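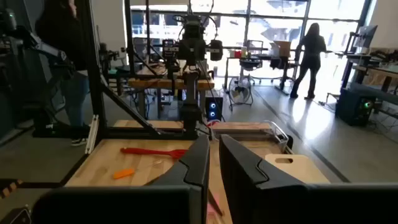
How long should a quartz movement sit on the bench before I trust its rate? Two nights at least, dial up and then crown down, and a third if the battery is new.

I wrote that on the lid of the parts tin years ago and still ignored it with the Gravach. It came in as a non-runner, a plain three-hander with a date, and I had a fresh cell in it and the back on inside ten minutes (very pleased with myself!). By teatime it was ticking in four-second jumps, so off came the back again. Coil reads fine, contacts are clean, and the old gasket had left a sort of black treacle right round the edge. I've put it down to drag in the train and it's getting a full strip.
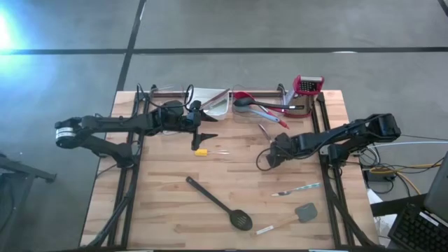 Flernov workshop, December

Gravach first. Train out, everything through the cleaner twice, pegged the jewels by hand and found one pivot with a crust on it like old marmalade. Came off with pegwood, no scoring that I can see under the loupe. Back together before lunch with the tiniest touch of oil, and it now steps every second. I'm leaving it alone until it has done its nights.

The Wokoser diver is a different sort of misery. Case number ends 609, same as the one we had in last spring, and it has the same soft crown threads. It went into the dry tester and failed at once, then passed with my thumb pressing on the crown, so at least I know where the air gets in. New crown and tube ordered. It's stamped 200 metres on the back and I wouldn't wash up in it at the moment.

Strap for it is 22 on the invoice and nothing of the kind on the watch, by the way. Whoever does the next order, measure between the lugs!

Hauksdóttir automatic: regulated from plus 29 seconds a day down to almost nothing dial up, but it still gains crown down. Amplitude is a bit low too, so I think the mainspring is tired and I've been fiddling with the wrong end of it.

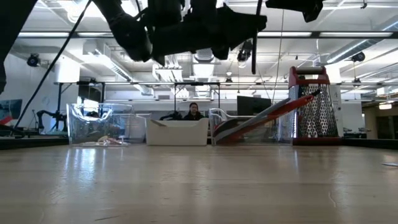
Still to do

Gravach: check rate after second night, new gasket, grease it this time.

Hauksdóttir: mainspring out, look at the barrel wall for wear, quote the owner before ordering anything.

Wokoser: chase the crown. If the tube won't unscrew, warm the case first and leave the big pliers in the drawer.

Battery drawer: down to the last few of the thin ones, add to the list.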